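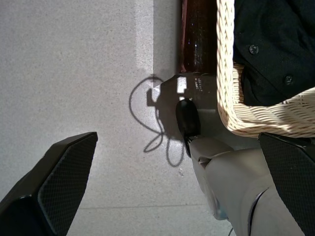

Concrete floor in the sun.

Search Search this site Go

Hi Meenakshi,

You asked for something short on how the local news roundup is doing, so I'll try to keep the rambling down. January was our best month yet! The Friday email now goes to 285 people, and a good chunk of them open it before lunch, when they're supposed to be working (same as us).

The big change is that we stopped just linking to whatever the Listanus Courier had on its front page. Lalit Joshi has been sitting through zoning hearings and writing them up the same night, and I've been reading the press releases from the mayor's office next to what the papers print from them. You'd be amazed how often they match word for word. Our piece on the Eshun parking lot sale came right out of that, and the Courier ran its own version two days later – without a link, of course. Anselmo wrote them a polite note. He's more polite than I am. 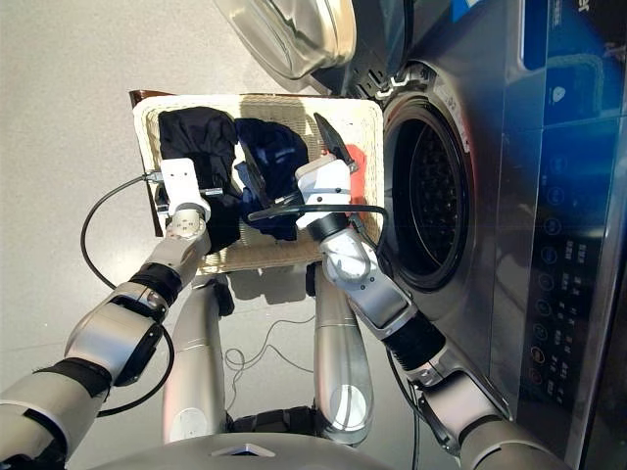
Money-wise we've spent roughly half of the grant. Most of it went to freelancers: five of them so far, paid within the week, which I'm pretty proud of. The rest was records requests and the Zendo subscription for the mailing list, and I'd still like to switch to Fikia when that runs out, if you're okay with it.

What hasn't worked is the comments section. We got five comments all month and Yhon Espinoza wrote most of them, so I'm closing it and putting up a plain tips address.

Next up is the school board race. Lalit wants to do candidate interviews and I want to do campaign mailers, so we'll probably end up doing both. I'll send the receipts separately once I find the one from the copy shop.

Harsh Rawat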